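Flaltamgate yarn shop is moving, and the knitters are coming too

Well, it's official. Hirvonen, the little yarn shop on the corner of Flaltamgate, is packing up and moving across the river to Lanville in May. I know plenty of you have heard bits of this already (I heard it in line at the bakery), so I went in yesterday morning to get the story straight from Liesl Reisinger, who has run the place for as long as I've lived here.

The short version: the lease is up, the rent was going to jump, and a bigger space came open in the old shoe store on the Lanville side. Liesl signed for it last week. She told me she'd been thinking about it all winter and then made up her mind over a single cup of coffee, and she seemed pretty cheerful about the whole thing, considering there were boxes up to her elbows and the phone kept ringing.

The new shop will have a proper back room with a door that shuts, and that's the part I'm most excited about! Anybody who has been to the evening knitting circle knows how it goes now. You squeeze in between the sock yarn and the button drawers, you hold your elbows in, and if somebody wants to buy a zipper the whole row has to stand up. The new room has a long table and a sink, and there's space for 43 chairs, though Liesl says she only owns around half that many and would be glad to hear from anyone with spares in the attic.

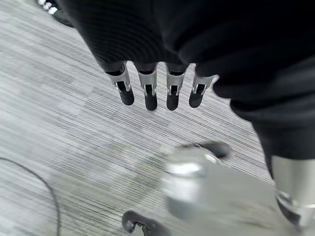 The knitting circle itself stays the same, same evening, starting at 7, and still free. What's new is a beginners' table, run by Eetu Juntunen, who learned to knit in the army and is the most patient teacher I've ever had (I dropped an entire sleeve in front of him once and he just handed me a crochet hook). He's starting everybody on ribbing. I was surprised, I would have guessed a plain scarf, but he says people stick with it longer when they can see the stitches line up. Think of black knit fabric with those fine parallel lines running across it, and the way it folds over into soft round bulges where there's extra - that's the sort of cloth he'd like everyone to be making by fall. Mine looks more like a dishrag so far. He starts people off on thick wool and big needles, thank goodness, and lets them go down a size when they're ready.

Now, about the yarn. Liesl doesn't want to haul everything over the bridge, so there's a moving sale on until the shop closes. The odd balls by the window are in a basket by the register now, and the big cones of weaving cotton are marked way down. She has more than 300 pattern leaflets in the back too, some of them older than I am, and those are going for pocket change. I came home with one for a vest with reindeer on it that I will never make. The Tanemell wool is not on sale, I asked twice. It's the good stuff and it's moving with her.

If you have a special order waiting, please pick it up before the move. Liesl has a shelf of them with people's names on paper tags, and I spotted at least one neighbor of mine on there (you know who you are, the green mohair). Gift cards will still be good at the new place, and so will the punch cards, even the old pink ones.

She could also use a hand with the move. The plan is to carry the light things over on foot, down Flaltamgate and across the bridge, starting at 5 in the afternoon when the traffic police let us have one lane. Bring a wagon or a stroller if you've got one. There'll be soup at the other end, and Eetu is bringing his accordion, so consider yourselves warned.

I asked Liesl what happens to the corner shop and she didn't know. The landlord has had a phone repair guy and a florist through so far. I'm rooting for the florist, myself. The painted sheep over the door is going to Lanville, if they can get it down - it's been up there through a lot of winters and the screws are all rust. She's borrowing a taller ladder and trying again this week.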